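How to claim for a damaged or delayed suitcase

By Fernanda Nogueira
1277 shares

I have made two baggage claims against airlines in the last few years, one for a cracked case and one for a bag that turned up six days late. The first went badly. The second was paid in full, mostly through having the right bits of paper. The steps are in the order you will need them, starting at the carousel.

These are the rules for most international flights from the UK. Domestic flights elsewhere can be different, so check before you rely on any of it.

Step 1. Report it before you leave the baggage hall

Look at the case as soon as you lift it off the belt. Check the wheels, the handle and all the corners, and open it if it looks as if it has been forced. If it is damaged or missing, go to the airline's desk or to the handling agent who works for them. There is usually a sign with a list of airlines on it.

Ask for a Property Irregularity Report, normally called a PIR. It is one page, and it has a reference made up of letters and numbers. Photograph it on the spot. When I flew back with Davlow in July the printer was not working and the woman at the desk wrote the reference on the back of my boarding card, and that was accepted later.

A PIR is not a claim. I thought it was the first time, and waited at home for a letter that was never going to come.

If the desk is shut, find the baggage form on the airline's website and fill it in the same night. Write in the first line what time you got to the desk and that it was closed.

Step 2. Keep everything

You want:

- boarding card, paper or a screenshot
- the bag tag receipt, the little sticker they give you at check-in
- the PIR
- photos of the damage, with one showing the whole case
- receipts for anything you have to buy

Leave the long paper tag on the handle until the claim is finished. If the case is in pieces, don't throw it out. The airline may ask to inspect it, and some send a courier to fetch it.

Step 3. If the bag is late, buy what you need and no more

You can claim back reasonable spending while you wait. Toiletries, underwear, a change of clothes and a phone charger are rarely argued with. A coat is fine if it is cold and yours is in the case. Airlines often pay only part of the cost of clothes on the grounds that you get to keep them. You can push back on that, but expect it.

Some airlines have a daily amount they prefer to pay. Ask at the desk, and get it in writing if they tell you one. You are not bound by it if your real costs were higher and you can show the receipts.

If you are going home and the bag is late on the return leg, there is much less you can claim, as you are presumed to own other clothes.

Step 4. Watch the deadlines

For damage, you must complain in writing within seven days of getting the bag. For delay, it is 21 days from the day the bag is given back to you. If a bag has not arrived after 21 days it is treated as lost, and you should claim for it as soon as you can after that. Court action has to be started within two years.

The seven days is the one that catches people. My cracked case was a Storkard, the hard shell type, and I spent more than a week asking the maker about the guarantee before I wrote to the airline. The guarantee did not cover airline handling and by then the airline's deadline had gone.

Step 5. Get a repair quote

For damage, the airline will want to know whether the case can be mended. Any luggage or shoe repair shop will write you a note. I used Qureshi, near the station, who wrote three lines on headed paper saying the shell could not be repaired and what a similar case would cost. They made a small charge for it. Add the charge to your claim.

If it can be mended, claim the cost of the repair. If it can't, claim for a replacement, but they will knock something off for age. Find the original receipt or a bank statement if you can.

Step 6. Write the claim

Use the airline's online form if it has one, and save a copy before you press send. Keep it short. Something like this will do:

"I flew with you on [flight number] from [place] to [place] on [date]. My suitcase was returned with a broken wheel and a split corner. The PIR reference is [reference]. I am claiming [amount] under the Montreal Convention. The repair report and receipts are attached. Please reply within 28 days."

Leave out the ruined holiday and the queue at the desk. You can't normally get money for upset under these rules, and it makes the letter harder to deal with. If you flew with more than one airline, you can usually claim from any of them, though the last one is generally quickest.

There is an upper limit per passenger. It is set in a unit called Special Drawing Rights, and it is revised now and then, so look up the current figure. Most ordinary cases come in well under it.

Step 7. Decide between the airline and your insurer

You can't be paid twice for the same thing. I had a policy with Vorkis and worked out that after the excess I would get very little, so I left them out of it. If your bag held expensive things the policy may be better, but read the limit for single items first. Insurers will want the PIR as well.

Step 8. If they say no

Reply once, asking them to look again and giving the reason. If that fails, ask whether they belong to a dispute resolution scheme and use it. After that there is the small claims court. Send a letter before action first - a good many claims are settled at that point.
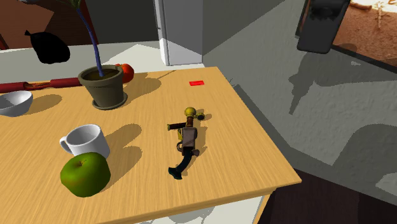
Share this guide

3137 views
6 comments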